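From: Nkechi Akande
To: Transfers and registrations list
Date: April 24, 2022
Subject: Re: Loan minutes and the obligation clause

Knut wrote:

> Both papers in Mureck are now saying that Kettler will go back to
> Kröger at the end of his loan and that the obligation to buy has
> lapsed. The argument seems to be that he has not started enough
> matches. I have the short form of the contract, which says "minutes
> played in competitive fixtures" and has no word on starts at all.
> Am I missing a side letter? And does anyone have a number for his
> minutes that is not taken from the club website? Theirs went down
> between two of my visits, which should not be possible.
>
> Knut Böttcher

Knut,

There is a side letter, but it doesn't do what the papers say it does. Frauke posted the main points to this list in December, when the loan was registered. It deals with the sell-on share and with who pays the wages during an injury. Starts are not in it. The count of starts comes from the loan Emer proposed the summer before, which was never signed, and I think one reporter has worked from the old draft and the other from the first reporter.

So the test is minutes. The long form sets the threshold at 1,316 across league and cup, with friendlies left out and the regional cup counted only from the second round. If Rüdiger Kettler reaches that figure, the obligation takes effect on the day after the last league match. If he falls short, Emer still has an option, at a higher fee, and has to use it in writing before the window opens. The two cases get mixed up in most of what I have read. A lapsed obligation would not send him back to Kröger. It would only mean that Emer has to make up its mind. 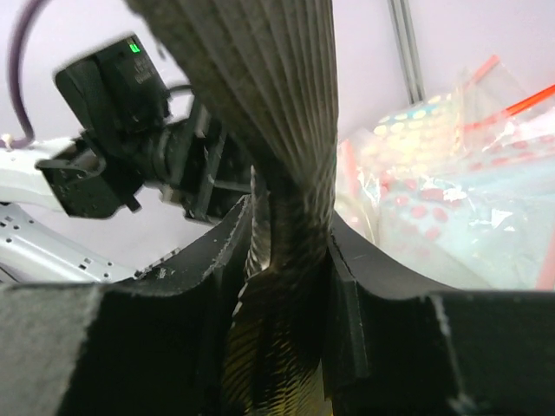

On the number itself, I count from the referees' reports and ignore the club site. The reports give the minute of each substitution and the length of added time in each half. The contract counts added time. The website does not, and for part of the season it also rounded every appearance off the bench to the nearest five minutes. When they fixed the rounding, his total fell, and that is very likely the drop you saw.

My total for the league is short of the threshold taken alone. He has 599 minutes as a starter in the first half of the season, before the change of coach, and the rest has been uneven: two long runs in the side, one suspension, and a lot of entries from the bench after the hour. The cup adds 165, all of it from the second round on, so none of that is open to dispute under the long form. I would sooner not post the grand total until the report from the abandoned match has been settled, because it moves the answer from one side of the line to the other.

The abandoned match is the real question, and neither paper mentions it. It was stopped in the second half when the floodlights failed and then replayed in full. The league treats the first attempt as void for the table, for goals, and for player statistics. It does not treat it as void for discipline: the two yellow cards from that night stood. The contract says "played in competitive fixtures" without saying who decides what a fixture is. Kröger will say that minutes were played and a player could have been hurt in them. Emer can say either thing, depending on whether it wants him. 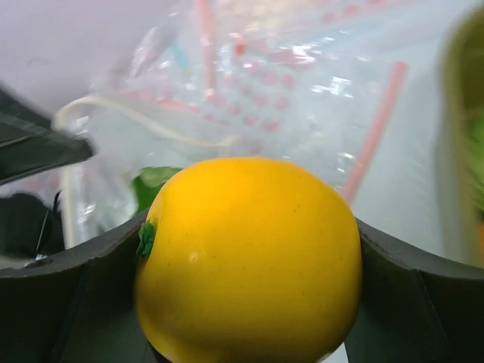
The fee is the other place where the reports are loose. The figure of 2,975 thousand is the whole package, with the conditional parts included, and only the first installment is fixed. Ludger Ackermann made this point on the list in the winter and was mostly ignored. Headline fees are like a round yellow fruit with a bit of green on the side: one person will tell you lemon and the next will tell you orange, and both will quote a price. If you want to compare Kettler with other wide players who moved in the same window, use the fixed part and put the add-ons in a separate column. Otherwise the loan deals will all look dear next to the straight sales.

Two smaller points on your spreadsheet. The column headed "apps" mixes starts and substitute appearances up to the ninth round and then counts starts only. Also, you have the cup match under the old name of the ground. It has been the Sinoneo Arena since the sponsor changed, and the referees' reports use the new name, so your lookup returns nothing for that row. The blank is then read as zero minutes, and he played the whole match.

As for whether he stays, I have no inside knowledge. He has been used on the left in a back five more than as a winger since the coaching change, and he is adequate there. His crossing is better from a deeper start. His recovery runs are not, and opponents have begun to play long behind him once he is past the halfway line. If I were setting the budget, I would want the option more than the obligation, but the contract does not ask what I want.

Frauke, if you still have the scanned long form, could you check the definitions page for "fixture"? My copy goes from page three to page five.

Knut, I will send you the minute-by-minute file off list. Please don't merge it with the website data. The player codes are different and two of them overlap.

Nkechi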